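The slow death of the kitchen drawer

Everyone has one. Batteries that might be dead. A takeout menu from a place that closed. Three tape measures, no scissors. I wrote most of this at my own kitchen counter in Dedberg with the drawer hanging open at my hip, so take the whole thing as a confession.

It started with a move. Smaller apartment, 300 square feet less than the old one, and no pantry at all. The old kitchen forgave everything. You could shove a waffle iron behind the flour and not think about it till Christmas. The new one has 15 feet of shelf if you count the one over the fridge, which I can only reach standing on a chair.

So, bins. Like everybody else. There is a store in Clirkomley that sells basically nothing but bins, and on a Saturday-type crowd you wait 20 minutes just to park. Inside it's very quiet. People holding lids up to the light. A couple next to me having a low, serious argument over depth. I spent $48 and came home with things that did not fit the shelf. Measured the width, forgot the lip. Classic.

Went back. Bought smaller. Those fit, and then the rice didn't fit in them.
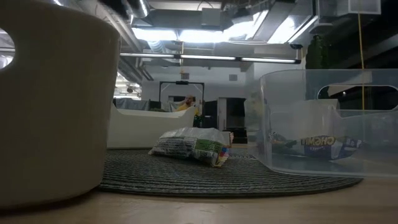
CLIRKOMLEY, May

Back at the store again, this time with a notebook, to find out who is buying all of it. Mostly people who just moved, the woman at the register told me. Then new parents. Then people whose kids just left, and they buy the most, and they don't return any of it.

She had opinions. Don't buy the bin first. Empty the shelf, live with the mess on the floor for a day, then see what goes back up on its own. Get plain ones, you will want more and the fancy colors get discontinued. And leave one empty. She was firm on that. A full shelf is a shelf you'll be redoing by fall.

The stuff from Wivov, the house line, stacks well but the lids are a pain with wet hands. The Osagie ones cost more and the lids just sit there, no snap, so ants. I have had ants. I went Wivov.

What I did not expect is how much food I'd throw out. Four kinds of lentils. Paprika older then my car. A jar of something in brine with no label, gone straight in the trash, jar and all, sorry.

The shelves are okay now. Oats, rice, pasta, the baking things together in one tub I can pull down whole. One bin left empty, like she said, and so far it's held for two weeks.

The drawer I haven't touched. Found the scissors though. They were in the bathroom.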